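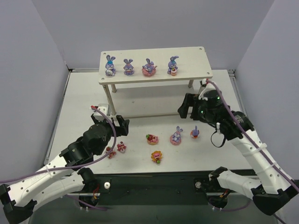 # Progress report: Samitz village toy library, first period

October 28, 2020

Prepared by Cosmin Lazăr for Iolo Rees, Starkstead Fund

Dear Iolo,

This is the report which I promised you for the first period of the grant. I follow the order of your form, but I put the lending first, as you asked me in your last letter.

## Lending

The library in Samitz is now open three afternoons in the week. Until the end of the last lending week we made 1,891 loans, counting each toy or game as one loan. The families may keep a thing for two weeks and may renew it once. Over 200 families have a card. Most of them live in Samitz itself, and the others come from Ikach and from the farms on the upper road.

Board games and building sets go out the most. Puzzles are slower than I expected, and I think the reason is simple: parents are afraid of losing a piece and having to pay. We never ask for payment for one piece. I have now written this on the card in bigger letters, and I also say it when a new family signs.

Small figures are lent as complete sets, and each set has its own bag with a list sewn inside.

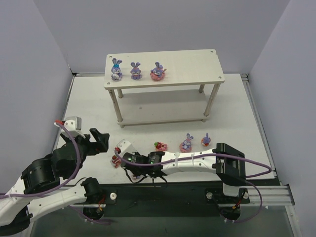

The bags were made by the sewing class in Ikach, from curtain fabric, and the cost was only the thread and the cord. The first cords were too thin and had to be changed. This took a week of October in which the sets could not be lent, so the number for this category is lower than it should be.

## Cleaning and returns

Every returned toy rests in a closed box for three days before somebody washes it. At the beginning we did it in one day, but with the present health rules we preferred to be more careful. The result is that we need more boxes. I bought 70 from the Pană warehouse, with lids, and they are in the budget under "storage". The lids do not close very well when the box is full, and I have asked for an exchange of the worst ones.

## The second village

The opening in Ikach is late. The room is painted and the heating works, but the door must be made wider for wheelchairs and strollers, and the carpenter could not come before the cold weather. I do not want to promise a date which I cannot keep. In the meantime we carry the orders to Ikach by car, together with the library books, and the school keeps them at its entrance for the parents.

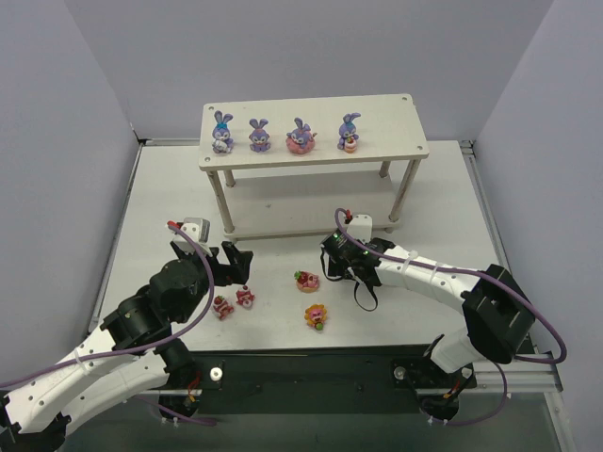

*Purple bunnies in a row on a white shelf.*

## Money

We spent less than planned on transport and more on storage. The rent was paid as agreed. I would like to ask your permission to move the remaining transport money to the storage line. If you agree, a short answer by e-mail is enough for our accountant.

## Next period

I will finish the catalog, which is still partly on paper. I would also like to start a repair evening, once in a month, where people can bring broken toys of their own. Two retired men from Samitz already offered their tools, but we still have no table which is strong enough for a vise.

The receipts are in the second envelope, in the order of the budget lines. Please tell me if some page is not readable, and I will copy it again.

With respect,

Cosmin Lazăr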